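Re: [shop-floor] felt pads vs rubber under the bench machines

On a January evening at 8, one of the Piseck folks wrote:

> We put the rubber feet back on the drill press and the hum is worse than
> before. Downstairs neighbors complained again. Is anyone using the Lastent
> pads? Are they worth the money or should I just cut up an old yoga mat.
> Also what do you clean the bench with before sticking anything down

Quick answer, am between shifts. Don't do the yoga mat. Tried it, went flat in 2 weeks and left black crud all over the bench top. Took forever to scrape off.

Lastent pads are OK. Not magic. We have them under the compressor and the small grinder, room 206. Compressor is much better, grinder maybe a little. If the hum comes thru the wall and not the floor then pads wont help you at all, move the bench out a hand's width first and listen again. Costs nothing.

What I'd do, in order:

1. Pull the rubber feet off. All of them, even the ones that look fine. Mixed feet = rocking.

2. Wipe down with plain dish soap and water, then a dry rag. No solvent, it eats the finish. Let it sit overnight if you can stand to wait.

3. Lay the pads out loose before you peel anything. Gray side is textured, that side goes down on ours, check yours. Slide them till the machine sits level, and only then mark the corners in pencil. 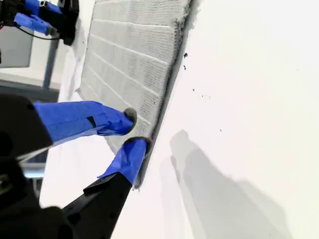

4. Peel and set. Lower the machine straight down, two people, no dragging. If you drag it the pad rolls at the edge and you get to start over. Ask me how I know.

5. Leave it off until morning. Then run it empty and go stand downstairs.

Wihongi sells a thicker kind, have not tried it. Drirnano had a cork one but I think they dropped it? If somebody on the list still has a set I would take 2 off your hands, will pay postage.

Also tell the neighbors what hours you run. Ours stopped complaining mostly becuase we taped a schedule to the door.

gotta go, more tonight maybe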